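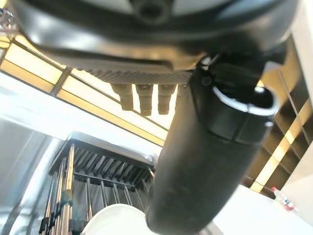
Home Explore Alerts Messages

Thread: that "46% off" at Grerent

1/ Grerent says its Pralton mattress is 46% off until Wednesday. I've been looking at this mattress since February. It has been 46% off the whole time.

12 replies 60 reposts

2/ Off of what, though? The crossed-out price is the "list price." I asked chat support when it last sold for that. They sent me a link to the sale.

3/ Then there's the reviews. 3,048 of them, nearly all five stars. I sorted by oldest and the first bunch are for a pillow. Same page, new product, keep the stars. Cute.

8 replies 483 likes

4/ The Dostitside store has the same mattress with no sale sign. Same final price. The guy there called it "the everyday price," so at least one of them is being straight with me.

5/ And the 60-night trial? You pay return shipping, and it has to go back in a box you can't possibly get it back into.

6/ Maybe it's a great mattress. I'm still sleeping on the old one. Will check the timer again Thursday morning.

Show more replies

Related
Are outlet stores any cheaper?
Ismail sofa bed, one year in
Reading the fine print on free trials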